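Most of the people who rent a storage unit say they will need it for three months. The average stay at Rullus, a self-storage site on the edge of a mid-sized market town, is a little over two years. The longest-standing customer took a unit when the building opened and has paid for it ever since.

The site has 318 units on two floors. It used to be a carpet warehouse, and the goods lift still has the old load notice on the wall. On a weekday morning in February the corridors are quiet and the lights come on a few at a time as you walk. Now and then a roller door goes up somewhere and you hear a box being dragged.

Storage is an odd thing to pay for. The rent on a medium unit at Rullus comes to £1,178 a year before insurance, and a fair number of the things inside would not fetch that at auction. Customers know this. One woman, who has kept her parents' dining table here since their house was sold, has worked out that she could have bought the same table several times over. She comes in twice a year to look at it.

The staff sort their customers into two groups, the movers and the keepers. Movers are between houses. They arrive with a van, fill the unit to the ceiling and leave when the solicitors have finished. Keepers arrive after a death, a divorce or a child leaving home, often with a car rather than a van, and they come back with a bit more each month.

## What goes in

Furniture takes up the most room, but paper is what people find hardest to deal with. Bank statements, school reports, letters, instruction booklets for ovens that were scrapped years ago. It goes into whatever box was nearest at the time and it is never labelled.

Holeo, a small house-clearance firm that does a lot of work at the site, charges by the hour for sorting and by the load for taking away. A typical two-bedroom clearance costs £2,370 if the family wants everything gone through properly, and much less if they don't. Most families ask for the full sort at first. By the second day many have changed their minds and are asking only for photographs, passports and jewellery to be pulled out.

The firm's rule is that nothing goes back in the box it came out of. Things are moved to open bins on a table, one for keeping and one for leaving, and the cardboard is flattened straight away. Once the old box has gone, it is harder to shove everything back in and put the lid on.

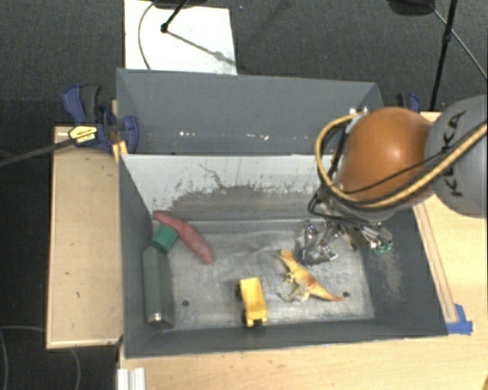

A third bin, for things to be decided later, was tried for a while and dropped. It filled up faster than the other two put together and then went back into storage, where the customer paid rent on it.

Clothes are quicker. People can usually tell at a glance whether they will wear a coat again. Books take longer than anyone plans for, and tools longer still. Garden tools in particular seem to be kept out of a sense of duty, even by people who have moved into flats.

## The cost of keeping

Prices have gone up across the trade. Usman, a rival chain with a site on the ring road, now bills every four weeks instead of monthly, which adds a thirteenth payment to the year. Rullus still bills by the month but raised its rates in October. Roughly 60 customers gave notice that autumn, more than in any previous one, and the empty units were let again before Christmas.

Some of those leaving had done the sums for the first time. One couple had been storing the contents of a spare room so that the room could be used as an office. They had since stopped working from home, and the room was standing empty with a desk in it. They hired a van for a morning and put it all back.

Others move on to something cheaper. Roko, which lets out shipping containers on a farm a few miles away, charges about half as much for the same floor area. The containers are unheated and customers are told not to leave books, mattresses or anything electrical in them over the winter – advice that a good many ignore.

The woman with the dining table has thought about the farm and decided against it. The veneer is already lifting at one corner and she doesn't want the damp to get at it. Her daughter may take the table when she buys a house. In the meantime the rent goes out by direct debit on the first of the month, and her next visit will be in April, when she plans to bring a second blanket to put over it.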